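The Grippers on Second Shift

At the Stotum plant in Gandcombe, the small-parts room used to be staffed by 21 people on two shifts. They picked up molded pieces, turned them over, checked the seams and set them down again. A good worker could handle more than 200 in an hour, and most of them went home with sore thumbs.

The sore thumbs were what started it. Stotum had tried shorter rotations and padded gloves, and neither did much. Last June the company signed on with Trình, which builds robot handling systems and teaches them from demonstrations. People do the task with a hand-held gripper that has a camera on it, and the recordings go into training the arm.

That meant the first job automation created in Gandcombe was more handling. Inspectors were asked to pick things up all over again, this time with a tool. Some liked it. Others said it was like learning to eat with someone else's fork. The tool has no feel in the fingertips, so they had to slow down and watch the part, and several said they had never looked at the work so closely.

The pieces vary a good deal in shape. Flat ones are easy. Rounded ones want to slip, and anything that tapers has to be held low and square. The pads on the fingers wear, and changing them has become part of somebody's day.

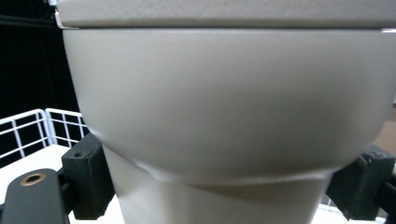
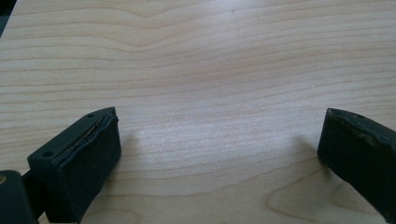
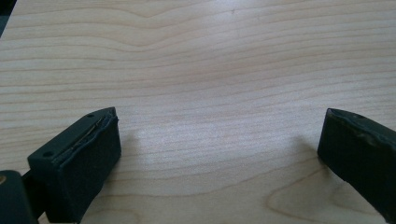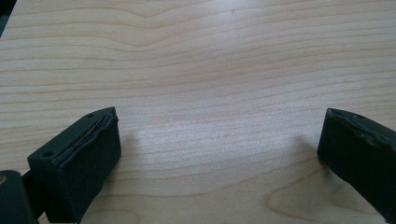
Pay was the harder subject. The demonstration work was first offered at the inspection rate, and the inspectors objected that they were teaching as well as checking. Stotum agreed to a training rate after 2 meetings. It applies only to hours spent with the tool, and people still argue over who gets those hours.

The head count in the room is the same for now. Fakgate, the company's other plant, will get the first working arm, and its 93 employees have been told that no one will be moved before it has run for a full season. In Gandcombe they are waiting to see how that goes — and whether the thumbs get any better.

Related stories
What a Night Shift Costs
The Warehouse That Kept Its Forklifts
Retraining at 50
Who Owns a Worker's Know-How?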